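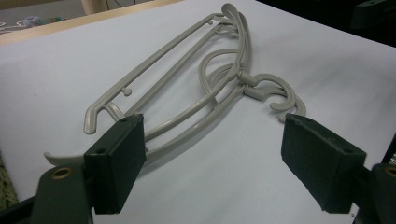
Asunto: Re: [armarios-y-trasteros] Perchas de plástico que se enganchan unas con otras
De: Minttu Kinnunen
Fecha: 1 de junio de 2018
Categoría: Orden en casa > Ropa y armarios

Hola a todos:

Contesto a Aarne debajo de su mensaje, que copio casi entero porque veo que a alguno no le llegó.

> El armario del pasillo lo montamos en abril y desde entonces tengo
> el mismo problema. He cambiado las perchas viejas de alambre por
> unas de plástico gris, modelo 475 de Flavden, y cuando quito la ropa
> las dejo en un montón encima de la cómoda. Al ir a coger una salen
> dos. Los ganchos se meten uno dentro del otro y las barras de abajo
> también se traban. ¿Las guardáis colgadas aunque estén vacías? Si es
> así, ¿no os comen todo el sitio de la barra? La mía es corta y ya
> tengo los abrigos de los cuatro de casa.
>
> Otra cosa: ¿sirven de algo los salientes pequeños que llevan algunas
> perchas en las barras? En mi casa no los usa nadie.
>
> Aarne Valtonen

Yo tengo perchas de plástico gris claro, de varilla redonda y fina, y me pasaba lo mismo. Las tuve un tiempo en una caja de cartón y fue peor que el montón, porque al sacar una tiraba de todas las demás.

Lo que hago ahora es apilarlas planas, todas con el gancho hacia el mismo lado. Encajan bastante bien si la de arriba queda un poco desplazada respecto a la de abajo. Si las pones exactamente una encima de otra, los ganchos se aprietan y hay que separarlas con las dos manos. Con un poco de desfase se coge la de arriba por el cuello, se levanta recta y sale sola. No hay que tirar hacia un lado, que es cuando se enganchan las varillas interiores.

No hago pilas altas. A partir de cierta altura se escurren y vuelves a tener el montón. Las mías están en la balda de arriba, en una bandeja Wurkon que sobró de la cocina.

Colgadas vacías solo dejo las que voy a usar esa semana. Las junto en el extremo izquierdo de la barra, y así sé dónde están cuando plancho. Con una barra corta como la tuya yo no dejaría ninguna.

Sobre los salientes: yo cuelgo de ellos las faldas con cinta y las camisetas de tirantes. Depende mucho de la percha. Si el saliente es corto y redondeado, la cinta se sale en cuanto mueves la ropa de al lado. Le puse una goma elástica de las de oficina, dos vueltas, y aguanta. No queda bonito, pero dentro del armario da igual.

Para los abrigos no me fío del plástico fino. El de lana de mi madre me dobló una percha, y desde entonces uso de madera para todo lo que pesa. En Heiskanen tenían unas anchas de hombros, referencia 2255, pero no sé si las siguen vendiendo. Si alguien pasa por la tienda, que mire y lo diga en la lista.

Una pregunta mía, aprovechando: ¿alguien ha puesto una segunda barra colgada de la primera? He visto la de Drindska, de 759 mm, y mi hueco es bastante justo. Me interesa saber si esa medida incluye los soportes o es solo el tubo.

Un saludo,
Minttu

2 respuestas · 0 veces compartido
Etiquetas: perchas, armario, guardar ropa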